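## 3. Planner and control loop

The planner was written by Bontu Beyene in September. It samples up to 2000 joint paths and keeps the shortest one which does not touch the bowl. Then the controller sends the path to the servos in small steps. 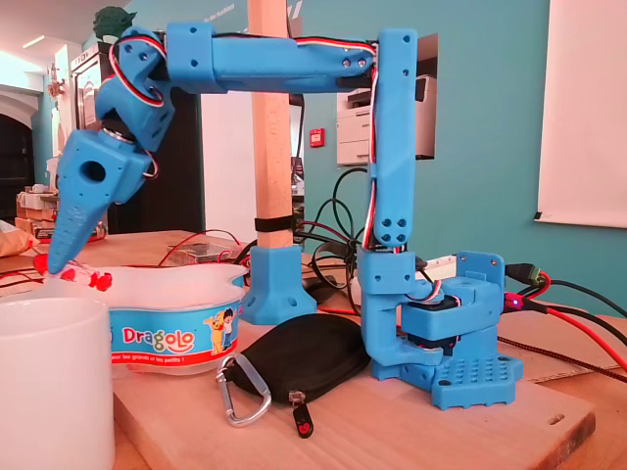 In the first version the wrist was moving too late, so we gave each joint its own speed limit. We also changed the order of the 4 checks before closing the gripper. The log of run 1696 is in the folder `drarnby/logs`.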